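Call for participants: the Remesow curfew project

Were you in Remesow the week of the market fights? Did you live there, work there, get stuck there, drive a delivery truck through there and get turned around at the bridge? Then I'd really like to talk to you, and so would the rest of the team.

I'm Zane Jõgi, and I've been covering the courts and the police blotter for the Drudetano newsletter long enough that people now stop me in the grocery store to tell me what I got wrong. Fair enough! A lot of what I got wrong came from that week. I was writing at midnight off police statements and one very bad phone line, and when I go back over those pieces now I can see how much of them is just what an officer told me at a roadblock. Two sides blamed each other, I printed both, and I moved on to the next thing. The people who were inside their houses for the whole curfew hardly show up at all.

So we want to do it over, slowly this time, with the people who were there.

What we're putting together is a written record of the curfew, street by street. When did the shops shut on your block? Who went out for bread and medicine? What did you hear (rumors count, please bring me your rumors, I want to know which ones reached which street and when), and what did the officers at your corner say to you? We're going to put it next to the official log and the court filings and see where they match up and where they don't.

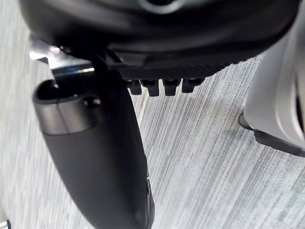
I'm looking for eight people to start with. I want a real mix – both sides of the canal, shopkeepers and tenants, people who left and people who stayed put. If you were a police officer or a firefighter on duty that week, you're welcome too, and I mean that. Bijan Kordestani drove an ambulance between the market and Ospina for most of it and he's already signed on, so you'd have company if you were in uniform.

You don't have to be able to write. If you can talk, that's plenty, and one of us will type it up and read it back to you. You don't have to have seen anything dramatic either. One of the best accounts I've heard so far is from a woman who spent the whole week in a third-floor kitchen with her sister's kids and a radio, and she remembers the time of every single announcement.

What you'd be signing up for:

First there's a phone call with me, 30 minutes, just so I can get the outline and you can decide if you can stand me. After that come four evening sessions in February, in a small group. Last, you get to read your own pages before they go anywhere, and you can cut whatever you want out of them. If you change your mind after that, call me before the pages are printed and I'll pull them.

We pay 300 dollars for the full set of sessions, and if you have to drop out partway you still get paid for the ones you came to. The money is from the Tresano fund, which has no say over what we print. I asked for that in writing and I have the letter, if you'd like to see it.
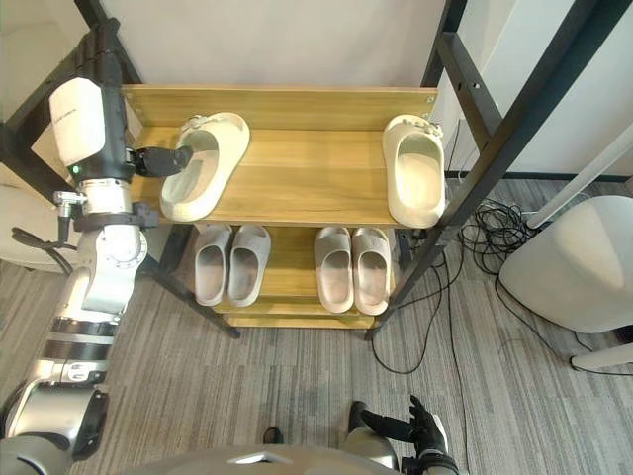

The group sessions are where most of the work gets done, and they're a lot less formal than that makes them sound. Keyvan Zarei runs them. He'll spread a street map out and somebody will say no, the barrier was by the pharmacy, and somebody else will say it was by the pharmacy on the first night and then they moved it, and off we go for an hour. Come in clothes you can sit around in. Shoes off, please, and there's a two-tier wooden shoe rack on the gray striped carpet for them. If you see a cream-colored slide sandal on the upper shelf, just put yours next to it. There's tea, and there's usually something with too much sugar in it.

Now the serious part. There are still cases open from that week. If you've been charged, or you've been called as a witness, talk to your lawyer before you talk to me. I'm not allowed to promise you that a court could never ask for our notes, and I don't want you to find that out later. What I can promise is that we'll use a made-up name for you in print if you ask for one, that we keep the list of real names on paper, and that I won't hand your account to anybody on either side just to hear what they think of it. We also won't print a name you give us for somebody who threw something or hit someone. Tell us what happened. The naming is the court's job.

Some of this is hard to go back over. Pouran Kazemi is a counselor who lost her own shop front that week, and she'll be in the building for every session. You can step out and sit with her for as long as you like. You can also just go home.
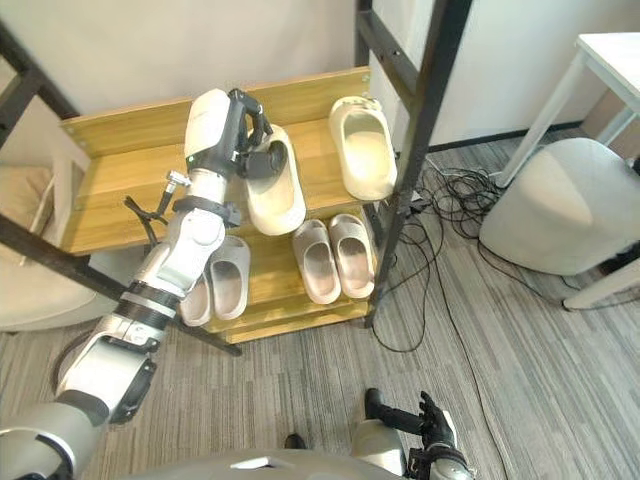

A beige slide on the top tier of the wooden shoe rack.

Languages: I can manage English and Estonian. Keyvan and Pouran both do Persian. If you need something else, say so when you get in touch and I'll look for an interpreter you're comfortable with, from outside your neighborhood if you'd prefer it that way.

Photos, diaries, text messages, curfew passes, the flyers that got pushed under doors – bring any of it. We'll copy it while you wait and you take the original home with you.

To apply, leave a message for me at the Drudetano front desk or drop a note in with Behrouz Esfahani at the Ospina reading room. Give me your first name, a number where I can reach you, the street you were on, and a good time to call. Please don't write your story in the note. The last day for getting in touch is 29/01/2018, and I'll call everybody back, including the people I don't have a spot for this time.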